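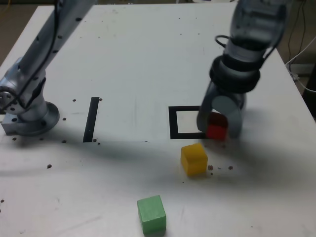

Dukum list: collecting demonstrations
Posted by Ruben Dierckx, October, 4:24 p.m.
Shares: 9 | Comments: 3

Subject: Re: how many block episodes before we retrain?

Kofi Osei wrote:

> We have 83 episodes of the cube task at Kelside and the policy
> still stalls over the square about as often as it places. Before I
> book another Saturday on the arms I would like to know whether I
> should collect more of the same or change what we collect. Also,
> does anyone have a rule for throwing episodes out? I have kept
> everything so far, including the ones where I fumbled the grasp
> and went back for it.
>
> Kofi

Kofi,

I would change what you collect before adding more. We went through this at Tarnow in the spring with nearly the same setup: white table, tape square, red, yellow and green cubes. Our first batch was bigger than yours and it stalled in the same place.

When we plotted the start positions, most of the cubes began in one patch near the front of the table. The operator was resetting by hand and kept putting them where they were easy to reach. The policy learned that patch well and had very little to go on elsewhere. We now draw the start positions from a script before each session and print them on a sheet. The operator places the cubes from the sheet, even when a position is awkward. The awkward ones have been worth the most to us.

The stall over the square was a separate problem. In our case the operators paused there to line up the cube with the tape, sometimes for a couple of seconds. On those steps the recorded action is close to zero, so the model learned that doing nothing above the square is a reasonable thing to do. We trimmed the idle steps in the loader and asked people to lower the cube without stopping, accepting a slightly crooked placement. The stalls mostly went away after that. Check your action norms near the square before you book the arms.

On throwing episodes out: keep the fumbles if they end in a good grasp. Those are your only examples of recovery. I drop an episode if the operator knocks a cube that isn't part of the instruction, if the camera stream has a gap, or if the cube ends up outside the tape. Mark them in the log and leave the files alone. We deleted ours early on and later wanted them back to train a success detector.

A few smaller things.

Vary which cube goes first. If red always goes first, the model will go for red whatever the instruction says. We rotate the order in the same script that draws the positions.

Don't clean the table to a shine between sessions. Ours has scuffs and crumbs on it by the end of a day and we leave some in. A policy trained only on a spotless table got noticeably worse the first time there was debris near the cubes. I can't say how general that is, but it costs nothing to leave it.

If you have a second arm on the table, record its joint positions even when it isn't doing anything. It throws a shadow, and if somebody parks it differently the picture changes. We lost a week to that one.

As for the number, I'd collect around 24 new episodes with scripted starts and no pausing, add them to your 83, and retrain. If it improves, carry on the same way. If it doesn't, the trouble is probably in the action timing, and more data won't fix it.

I can send you the position script. It is short and only needs the table dimensions and the size of the margin you want at the edges. The version on the Asante branch is out of date, so don't use that one.

Ruben

Comments (3)

Kofi Osei
Action norms checked. There is a clear dip over the square in most of the episodes, longest in the ones I recorded late in the day. Please send the script.

benchpress4
Do you trim idle steps before the grasp too? We tried it and the gripper started closing early.

Ruben Dierckx
Only over the square. Leave the steps around the grasp alone, the fingers need time to close. Kofi, script sent.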